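How a Screw Cap Keeps Juice in the Bottle

By Kelly Medeiros
May
Reading time: 2 minutes
Print | E-mail

Pick up a bottle of juice and turn it upside down. If the cap is on tight, nothing comes out. A small round piece of plastic is holding back all that liquid, and you put it there with a twist of your fingers.

The part that does the work is called the thread. Take the cap off a bottle and look at the neck. You will see raised lines that slope as they go around. Now look inside the cap. It has sloping lines too, and they fit against the ones on the neck.

A thread is a ramp that has been wrapped around something round. You can make one out of paper. Cut a long triangle, then roll it around a pencil, starting with the tall end. The slanted edge of the paper winds around the pencil just like the thread on a bottle.

When you turn the cap to the right, its thread slides down the ramp on the neck. Each turn moves the cap a little lower. At last the inside of the cap presses against the rim of the bottle. This tight fit is called a seal. Turn the cap to the left and it climbs back up the ramp until it comes off.

Many caps have ridges on the outside. These are for your fingers. Try opening a bottle with soapy hands and you will find out how much you need them. The ridges give your skin something to push on. A wide cap is often easier to turn than a narrow one, in the same way that a door is easier to push near the handle than near the hinge.

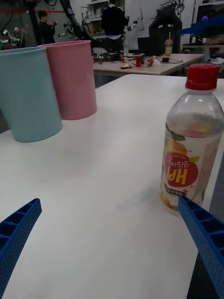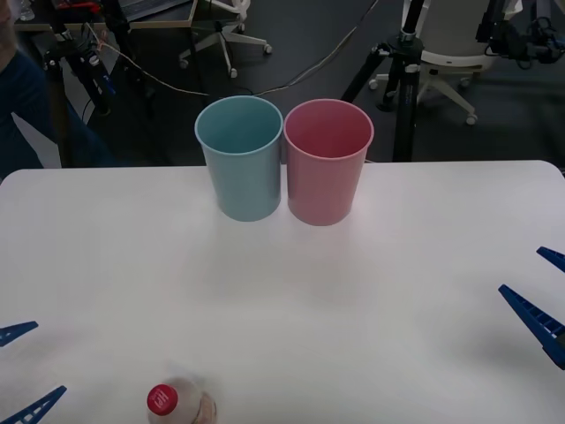 A bottle with a red screw cap on a white table

Once the cap is off, the juice can come out, but something else has to go in. That something is air. A bottle that looks half empty is still full. The top part is full of air and the bottom part is full of juice. When juice leaves, air moves in to take up the space.

Tip the bottle all the way over and the juice and the air both try to use the neck at the same time. They have to take turns. A bit of juice falls out, then a bubble of air pushes in, then more juice falls. This makes the "glug, glug" sound, and it also makes splashes. Tip the bottle gently and the air can slide in along the top of the neck while the juice runs out along the bottom. The juice comes out in a smooth stream.

Sharing juice between two cups

Suppose you want to give the same amount to a friend. The easy way is to use two cups of the same shape and size. Put them side by side on a flat table and bend down until your eyes are level with the juice. If the two tops line up, the amounts match. You can't see through a colored plastic cup very well, so look in from above and check how far each one is from the rim.

It gets harder when the cups are different shapes. Juice in a narrow cup stands taller than the same amount of juice in a wide one. People often pick the tall one and think they got more. You can check with a measuring cup. Pour 100 milliliters of water into a thin glass and 100 milliliters into a wide bowl, and ask someone in your family which has more.

Cups that are wider at the top can fool you too. The top half of the cup holds more than the bottom half. If you fill one only halfway up, you have less than half a cup of juice.

Try it yourself

You will need an empty plastic bottle with a screw cap, water, a marker and a sink.

1. Fill the bottle with water and put the cap on tight.
2. Draw a short line down the side of the cap and onto the neck, so the two parts of the line meet.
3. Hold the bottle upside down over the sink.
4. Turn the cap a tiny bit to the left and stop. Look at how far apart the lines are. Is any water coming out?
5. Keep going in tiny turns until you see the first drip.

Write down how far you turned the cap before it leaked. Then dry the bottle and try again with one that has a different cap.

Print | E-mail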